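August, notebook for the laundry challenge (student team, robot arm, one washing machine, far too much tea)

Got in before Åsmund for once, so I had the arm powered up and homed by 16 minutes past nine. Ulla Ljungberg wants the club entry to run on the new planner by the end of the month, the one the second years have named Orka, and I'd promised her I'd go through the wrist camera views before we let it pick anything. First job was the tucked position, fingers closed, with the wrist camera looking up past them. 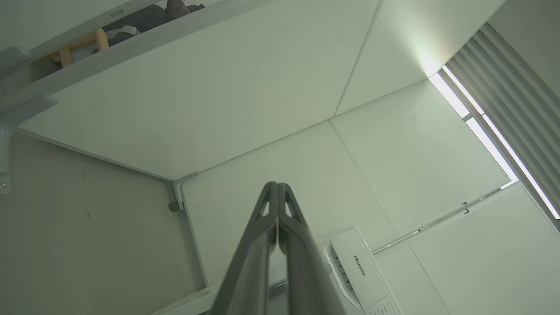 I've put the speed cap at 60 per cent for now and I'm leaving it there until somebody gives me a good argument! The Flendach joint still makes that little ticking noise when it turns back on itself. Åsmund Sjöberg says it's the cable clip, I say it's the joint, and we've got a biscuit riding on it. Also changed the timeout from 2000 ms to something kinder (see config, I wrote it in the comments this time, promise).

After that, the laundry part. The rules from Forsberg say the cloth has to come out of the drum and end up in the basket with no human hands in the way, and dropping it on the floor costs you the attempt. What I keep fretting about is the lip of the door seal. Cloth draped over it is a different problem from cloth lying flat at the back, and our training runs are nearly all the second sort (my fault, I set them up). 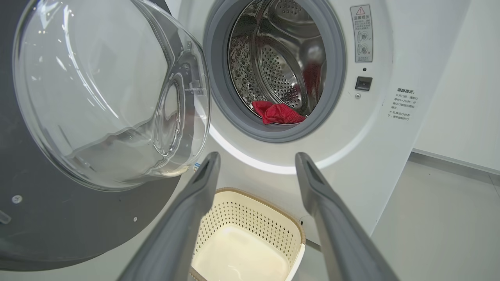
Anyway, 13 new start positions added to the list, fingers open wide on every one of them, and I want each tried with red cloth and then with something pale, as I don't trust the colour threshold one bit. Åsmund reckons we should drop the threshold altogether and use Grovimine for the segmenting. Maybe! It's slow on the old laptop though, and I'd like to see it keep up before we swap.

To do: re-tape the cable, ask Ulla if the basket is allowed to move between attempts, and find out who has the good hex keys.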